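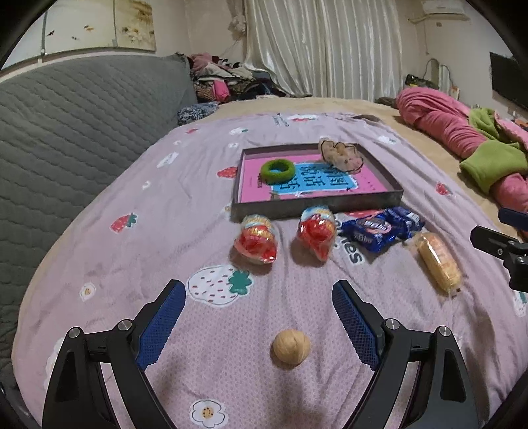 Finding the grasp moment in handheld gripper recordings, on soft and busy surfaces

Svitlana Koval
Updated February 19, 2025

We use cookies to remember your reading settings. Accept | Manage

Last month I promised to write up how we label grasp moments on beds and sofas, and I'm so happy with how well it works now that this got long. If you only want the recipe, skip to Step 1. You'll need wrist video from a handheld two-finger gripper, the finger gap for each video frame (encoder or tag based, either is fine), and an afternoon.

What the label is for

Our policy, which we call Neltton, splits each demonstration into an approach, a grasp, a carry and a release. The grasp moment is the first frame where both pads are loaded by the object. If that frame is wrong by even a little, the policy learns to close early and pinches blanket, or it learns to hover. On a hard table you can find the moment with a simple threshold on the finger gap. The gap shrinks, hits the object and stops. Lovely flat line, done.

Bedding ruins that. The object sinks when you press beside it, the fabric bunches up between the pads, and the gap keeps creeping long after the object is held. Add a blanket covered in printed strawberries and flowers and the vision side gets confused too. We had an early model that was completely devoted to a printed daisy. It would open wide, line up on it beautifully and close on nothing!

So the method combines two signals: where the gap curve bends, and when the thing between the fingers starts moving with the fingers. A print moves with the cloth. A held ball moves with you.

Step 1. Set out the objects

Use a mix that stresses the labeler. The layout at the top is a good one to copy: something small and round out in the open, shiny wrapped snacks lying loosely in front of a shallow tray, and soft things like a fuzzy ring and a scrunchie already in the tray. Those kinds of objects fail in different ways, so you want them together.

Small round objects roll at first touch, so one pad often makes contact well before the other. Crinkly wrappers throw bright reflections that jump around as the camera moves, and a feature tracker will happily lock onto those. Hair ties and scrunchies squash so much that the gap curve hardly bends at all.

Leave the rest of the bed as it is. We tried smoothing the blanket flat between takes, and the model trained on flat blankets fell apart on folds. Ripples are training data!

Step 2. Record with a wide-open start

Begin every approach with the fingers opened all the way and hold for a beat before moving in. This gives you a clean reference for the maximum gap, and it gives the vision side a stretch of frames where the target sits between the pads with nothing touching it. Look at the tan ball up top: both ribbed pads are well clear of it, and you can see its shadow on the blanket toward the lower left. That shadow is worth a lot. As long as object and shadow are both visible you have a decent cue to where the surface is, even when the surface is lumpy.

If you record with two grippers, save both streams with a shared clock. The other hand will wander into view near the edges, and that's fine. Mark its pads in the mask tool (ours is a small thing called Itix, but anything that draws polygons will do) so the motion step doesn't mistake them for the ones on this side.

One more thing on recording. Close at the speed you would naturally use. I used to close very slowly, thinking it would make the bend easier to find. It gave the fabric more time to creep into the grasp and the curves got mushier.

Step 3. Find the bend in the gap curve

Take the gap signal and smooth it lightly. Then fit two straight lines to each closing stretch, one for free closing and one for squeezing, and slide the break point until the total error is smallest. The break point is your first guess.

I know there are fancier change-point methods. We tried three of them, and the two-line fit was as good on everything except scrunchies, where they were all bad. It also fails in ways you can see at a glance on a plot, and I've come to value that enormously.

Save the slope ratio too, meaning the squeezing slope divided by the closing slope. Near zero means a stiff object. Closer to one means something very soft, or a miss. You can't tell those two apart from the gap alone, and this is exactly where Step 4 earns its keep.

Step 4. Check for shared motion

Open a window around the first guess. We use 29 frames, centered on it. Inside the window, track points in the area between the pads and look for the frame after which most of them hold still relative to the fingers while the background slides past.

Three settings matter:

- Mask out the pads and the links. On our gripper you can see blanket through the narrow gaps in the lower links, and points tracked through those gaps look like they belong to the gripper until it moves.

- Throw away points brighter than your highlight limit. Wrapped snacks need this badly. Set the limit per room, with the curtains the way they'll be during recording.

- Ask for a small lift. If the demonstrator slides an object across the bed without raising it, the blanket is dragged along and the print sticks to the fingers too. A tiny upward motion separates them.

If the two signals agree, keep the earlier frame. If they disagree, send the clip to review.

Step 5. Review the leftovers by hand

This used to be the awful part and now it's almost fun. Sort the flagged clips by slope ratio and go from soft to stiff. You'll get into a rhythm, and you'll start to notice families of errors (all my scrunchie misses had an edge of the fabric caught on one pad only). Braltov, the viewer we review in, lets you step through frames with the gap curve drawn underneath. Whatever you use, get the curve and the picture on the same screen.

Give yourself a third button besides "accept" and "move": "can't tell." Without it people guess, and guesses on soft objects lean late.

What we got

We ran this on 3,000 clips from bedrooms and living rooms. Of those, 600 had been labeled by two people separately, so we had something solid to compare with. Among those 600, the old gap threshold put the grasp moment outside the range of the two human labels in 53 clips on printed blankets alone. With the two-signal version, most of those moved inside the range, and nearly all of what remained was soft rings and scrunchies.

I was more excited about what happened downstream. Retrained on the new labels, the policy stopped closing early on wrapped snacks. It still gets a bit too friendly with blanket folds next to round objects. I think that's an approach problem more than a label problem, but I haven't proved it, so please treat it as a hunch.

Things that went wrong for us

Lettering. Big printed characters inside a tray make gorgeous tracking points, far better than anything on a fuzzy hair tie lying on top of them. You look right through the hole in the ring and the tracker grabs the print. Shrink the tracking area to the object mask and accept fewer points.

Tray walls. When an object is set down leaning over a wall, the fingers open against something stiff and the release looks like a second grasp. We now run the fit only on closing stretches and label releases on their own.

Dark packets on a pale blanket. No trouble at all! I expected some and prepared a whole fallback for it. If you're choosing what to label first, start there, because you can check your pipeline on easy clips before the squishy ones humble you.

Clock drift between left and right grippers. Tap the two together once at the start and once at the end of every session. We skipped the end tap for a while and had to throw out recordings I really liked.

Trying it on your own data

The scripts are in the Uysal repository under "grasp-moment," with the default settings I described. Start with a small batch, plot every curve, and look at them all before you change anything. If your pads are smoother than our ribbed ones, expect more slipping after first contact and widen the window a little.

I'd love to hear from anyone who has tried this on towels or piles of laundry. My own results there are a mess, and I have a feeling the lift test needs rethinking when everything that's being lifted is cloth.

Back to top | Contact | © 2025 Svitlana Koval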